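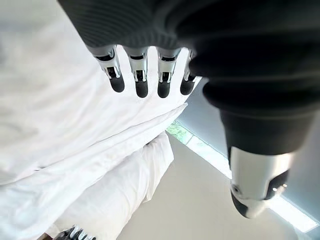 Fingertips and thumb over white bedding, palm cover in place.

Hand Checks -- Sundley Bedroom Tasks

January 19, 2024

Our rules for hands working near fabric, drawn up by Satish Solanki and Lorne Beaudoin. More pictures will follow in April.

Keep all five digits pointing down when approaching a duvet or sheet. Check the joints for lint before each run -- two people sign the log. Replace worn fingertip pads in pairs, and record the change under Tilby.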